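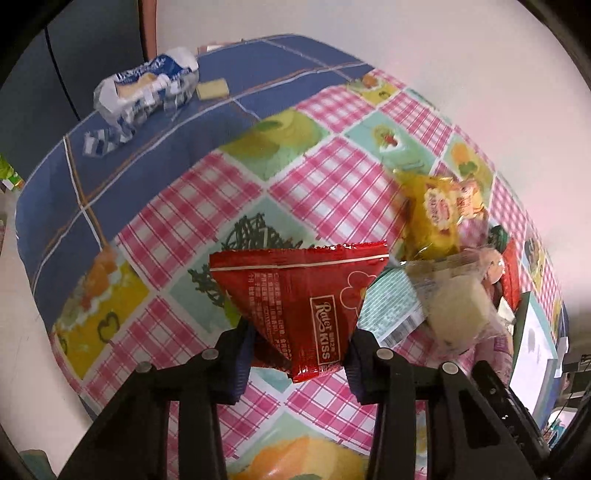 Slide 1. Rafer KISS packet on a patchwork tablecloth.

Speaker notes -- "Small Print, Small Packs: Labeling Food in More Than One Language"
Cornbridge Library evening talks, 15/11/2020
Debora Russo

Leave slide 1 up while people find seats. Start when Kgomotso gives the nod from the back.

Opening
Thank the library. Say who I am: nine years laying out food labels, first at Msimang, now on my own. Tonight is about how words get onto a pack, who decides which words, and what goes wrong when a pack has to speak to people in two or three languages at once.

Point to the slide. Brand name in Latin letters, the rest of the small text in Chinese. Ask the room: if you can't read Chinese, what do you know about this snack? Let a few people answer. Don't hurry this part, it went too fast in March.

Slide 2. Where the words come from
Most people think the designer writes the label. The designer gets a spreadsheet. The one for the Condari cracker range had 824 rows when it reached me, and every row was a piece of text that had to land somewhere on a pack. Names, weights, storage advice, addresses, ingredients, the lot.
Show the blank template. Explain the front panel, back panel and seal area. Nothing important goes in the seal area, as the print can get crushed there.

Slide 3. Length
The same sentence takes up different amounts of room in different languages. German and Finnish tend to run long. Chinese usually runs short, but the characters need a certain size before the strokes fill in with ink. So you save on length and give some of it back on height.
Read the storage line in English, then in German. Kgomotso Shezi has offered to read the Zulu one. Hand over the microphone for that.

Slide 4. The Condari job
Tell this one in order.
-- Four languages asked for at the start, six by the end.
-- Pack size did not change.
-- I moved the recipe off the back and the client wanted it back on.
-- We ended up with two versions of the pack, three languages on each.
The final ingredients panel had 1,006 characters on it, spaces included. Pass around the printed proof and the magnifier. Get the magnifier back this time.

Slide 5. Allergens
Slow down. This is the part people should take home.
A shopper with an allergy looks for one word. If that word is bold in English and plain in the language next to it, the second reader has been given a worse label. I check each language separately, on paper, with a pen. Rules on bold type differ from country to country, so don't get drawn into the details. If someone asks, say I can talk afterward.

Slide 6. Stickers
Imported food often gets a sticker with the local language on it. Stickers end up on top of the date, on top of the original ingredients, or across the opening. I kept packs from my own shopping for a year and 41 of them had a sticker over something I wanted to read. It's my kitchen, it isn't a study. Say so.
Show the Stekora jar before and after I peeled the sticker off.

Slide 7. What a good one looks like
Same order of information in every language. A clear gap between languages. Language codes at the start of each block, easy to spot. No flags -- a flag is a country, and plenty of countries share a language or have several.

Exercise, if there is time
Hand out the blank pouches and the text sheet. The English is 140 words. Ask pairs to fit it in two languages and tell us what they would drop. Ten minutes. Skip this if we are past eight o'clock.

Questions
Likely ones: who checks the translations (a second translator, paid separately), why not put it all behind a scan code (not every shopper has a phone out, and the code takes up room too), what type size I use (depends on the pack, bring the chart).

Put the contact slide up. Chairs go back against the wall, lights are by the side door.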